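Plavilent Handgreifer H2 – Planung und Beschaffung

Handgeführter Zweifingergreifer zur Aufzeichnung von Greifvorgängen an Textilien. Listenpreis je Einheit 1513 Euro netto, Lieferung ab Lager Brismont.
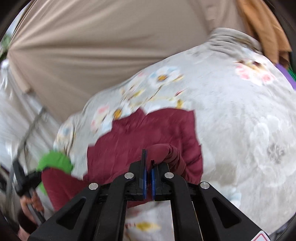 Zuletzt geändert: Februar

Schmale blaue Greifauflagen an beiden Fingern, Backen schließen bis auf Stoffdicke. Für beidhändiges Arbeiten sind zwei Einheiten je Platz anzusetzen. Ersatzauflagen: 90 Euro je Satz, Wechselintervall 2000 Greifzyklen – bei gesteppter Ware früher prüfen.

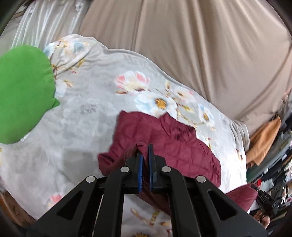 Die Einweisung durch Fiditz wird pauschal mit 600 Euro berechnet und ist im Gerätepreis nicht enthalten. Auswertesoftware Cunha separat bestellen.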